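Home News Business Community Contact

Leramen to close Kröger Street parking lot for drainage work

2020-02-24

The town of Leramen will close the public parking lot on Kröger Street in April while crews replace the storm drain under it. The work is expected to take 60 days.

The lot has flooded after heavy rain for several years, and water has reached the back doors of shops on the north side. The new pipe will carry runoff to the Lomine Creek outfall. The old one will be filled and left in place.

Nabila Hutapea, the town engineer, said the lot will close all at once. Keeping half of it open would have doubled the length of the job.

Drivers with monthly permits can use the Jitbridge lot at no extra charge. Overnight parking there will be allowed until Kröger Street reopens. The town has mailed notices to 400 permit holders. 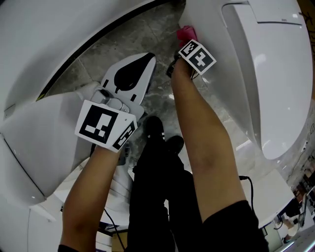

Deliveries to the north side shops will go through the alley, which will be one-way heading east during the work. Nadhirah Lumenta, who owns a fabric store on the block, asked the town to put up signs before the closure starts. Hutapea said they will go up 2 weeks ahead.

Permit questions can be taken to the counter at Town Hall.

Recent items
Library extends Saturday hours
Jitbridge footpath reopens after repairs
School board sets April meeting

Contact us | Copyright 2020 | Back to top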